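ok a few people asked about the tomato seed thing so I'm making a thread. I save my own seed every year now and it's way less fussy than the old gardening books make it sound

first thing, check you're not growing a hybrid. If the packet says F1 you can still save the seed, but the babies could come out looking like anybody. I did that with a cherry type my first summer in Prevville and got big mealy things the size of a plum. Ate them anyway, in sauce

the one I save every year is Neves, a lumpy pink slicer I got at the Prevville swap. Ugly as a boot. Best sandwich tomato I've ever grown and I will fight about it

pick your fruit from the healthiest plant, even if a sicklier one gave you a bigger tomato (I know, it hurts). Let it go past ripe on the vine, almost gross. I tie a bit of red yarn on the stem so I don't eat it by accident – I have eaten it by accident

squeeze the seeds and goo into a jar, add a splash of water, cover it with a paper towel and leave it for 3 days. It will smell terrible. Mine goes on the porch after what happened in the pantry

once there's a scummy layer on top, fill the jar with water, swirl, pour off the floaty stuff. Good seeds sink. Repeat until the water's clear, then dump it all in a strainer

dry them on a coffee filter or a plate. NOT a paper towel, they weld themselves to it and you'll be planting little squares of paper towel in spring (which works fine, ask me how I know)

I give them 2 weeks on top of the bookcase and stir them with a finger whenever I walk by. If one bends when you press it, it needs longer. It should feel papery and kind of fuzzy

someone asked about peppers. Easier! No jar, no smell, just scrape and dry. But peppers cross like crazy, so if you have hots and sweets side by side you might get a surprise. My Wena peppers are supposed to be sweet and one plant last year was absolutely not

LABEL EVERYTHING. Variety and year, in pencil, since marker fades. I had an envelope that just said "good one" and I still don't know what was in it. It was good though

how long do they last? I've had 40 seeds out of an old envelope come up like a lawn, and I've had newer ones do nothing at all. Before planting season I roll a few up in a damp towel and see what sprouts. Zonar has the cheap heat mats in December if your kitchen's cold like mine 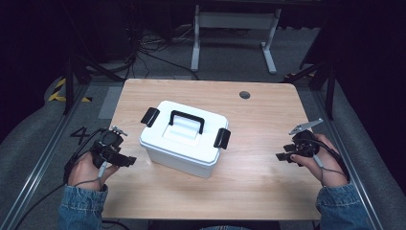 tomato seed wants to be cool, dark and dry, and that's pretty much the whole secret to storage. Paper envelopes first, never straight into plastic if you have any doubt they're dry. Then the envelopes all go into something that shuts properly, and for that I like a lidded box with a clip at each end and a handle on top, so you can grab the whole collection and haul it to a swap. Keep it off the windowsill. And please write the year on the envelope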